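Ticket: Birthday box says it's everybody's birthday
Site: Bromeo (celebrity news, red carpet, beach photos, who is dating whom)
Product: Idier star profiles add-on, running on the Clivus theme
Priority: High, changed to Normal by support, changed back to High by customer
Status: Solved

Opened by Emmanuel Ondieki, 8:10 am

Hi. The "Celebrating Today" box in our sidebar is meant to show any star whose birthday it is. Most days that's two or three people, and at least one of them was on a dance show. As of this morning it shows all 930 profiles on the site. Every actor, every singer, every person who was once engaged to a singer. The sidebar is now a good deal longer than the articles, and on a phone you have to scroll past the entire entertainment industry to reach the footer.

Things I have tried:
Cleared the cache.
Cleared the other cache.
Switched the box off and on.
Logged out and in again, for luck.

The ages are wrong too. They have all gone to 4. We have a swimwear gallery on the front page and I'd like this fixed before anyone reads the two things together. I've pulled the gallery for now.
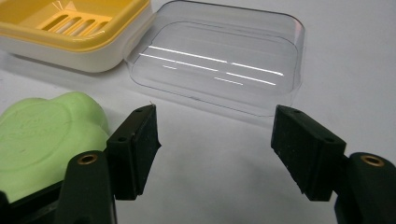 I should add that the birthday box also feeds our morning newsletter. It goes out at 9. I would call this the pressing part.

Reply from Elibariki Muli, Idier support, 8:31 am

Hello Emmanuel,

Thanks for the report, and for clearing both caches. Please pause the newsletter first: Settings, Mailings, Hold. Then tell me:

1. Which version of the add-on you have.
2. Whether anyone imported or edited profiles since yesterday.
3. What you see in the Born field if you open any one profile.

I've set this to Normal while we look, as the site itself is up.

Emmanuel Ondieki, 8:44 am

Newsletter held. Set back to High, with respect. The site is up in the sense that a piano on the stairs is up.

1. Version 24, updated itself overnight.
2. I imported a spreadsheet last night. It was a small one, 20 new reality people from the Nasr villa show. I didn't mention it before because I was hoping it wasn't that.
3. The Born field is blank. I checked several. One says "TBC", but that was her publicist.

Elibariki Muli, 9:02 am

That helps. I think you have two problems standing on each other's shoulders.

The import screen has a tick box called "Match columns for all profiles". If it's ticked and your spreadsheet has no Born column, the add-on takes you at your word and empties that field across the whole site. After that, version 24 reads a blank birth date as today's date, which is our bug. The age comes from a leftover default on the Clivus side, and I can't defend the number.

Was the box ticked?

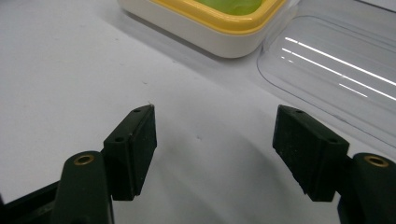 Emmanuel Ondieki, 9:06 am

It sounded helpful so I ticked it. In my defense, the villa people wouldn't give their ages. Two of them gave star signs.

Are the dates gone? Some of those took real work. We had an argument with a soap actor's agent that ran through most of June over one digit.

Elibariki Muli, 9:20 am

They aren't gone. The add-on saves a copy of every field before an import. Please do these in order:

Go to Profiles, Tools, Import History.
Find last night's import and choose Restore Fields. Don't choose Undo Import, which removes the new profiles as well.
Pick Born only.
Save, then clear the cache. The first one will do.
Under Display, set "If birth date is blank" to Hide profile.

The last setting keeps the villa group out of the box until they own up.

Emmanuel Ondieki, 9:47 am

Done. Dates are back, ages are back, and the soap actor is once again the age his agent agreed to. The box now shows a single name, a drummer.

One leftover. The search page still gives everyone's age as 4.

Elibariki Muli, 9:55 am

Search keeps its own index. Go to Clivus, Search, Rebuild. You can leave it running and close the tab.

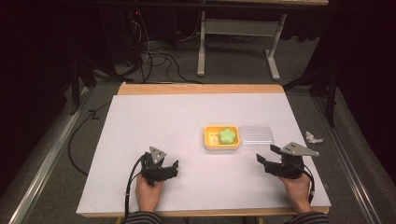
Yellow container with the green flower-shaped item in it, on the white sheet.

Emmanuel Ondieki, 10:38 am

Rebuilt, and search is fine now. Newsletter went out late with one drummer in it. A reader has already written in to say we've got his birthday wrong, so things are back to normal here. Gallery is back on the front page.

Could the tick box get a warning of some kind? Red would be good.

Elibariki Muli, 10:50 am

I've passed the warning on to the people who make the screens, along with the blank date bug. Until the next update, please leave the box unticked and keep a Born column in the spreadsheet, even an empty one. Empty cells are skipped and only a missing column causes the wipe.

Marking this as solved. Replying to this ticket will reopen it.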